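Clameden notebook – big table, Saturday

Supplies and table clearing, continued from the last entry. 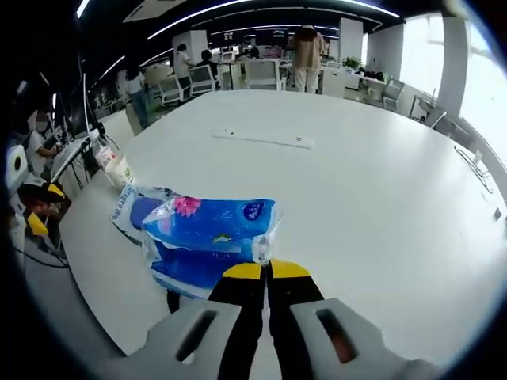
Tissue

The Tekberg order came in. I had asked for 16 packs and got a delivery note for 129, which I am choosing to read as a typo until the invoice proves otherwise. Blue packs go to the kitchen shelf. Tissue is not a lab consumable, whatever the Trerevov budget sheet says (line 394, filed under "optics").

Power strip

Still lying diagonally across the white table, where it has achieved a kind of tenure. Plan: move it to the right edge with the other cables and tape the lot down. Tape is on order. Tape has been on order since December.

Cups

The white one with the pink lid lives too close to the left edge for my nerves. Owner, please take it to your desk. Last spill cost us a keyboard and about 300 in goodwill.

To do

– label the black cables at both ends this time
– ask Işık whether they take returns on opened packs
– wipe table before the 4 pm meeting
– find the good scissors, again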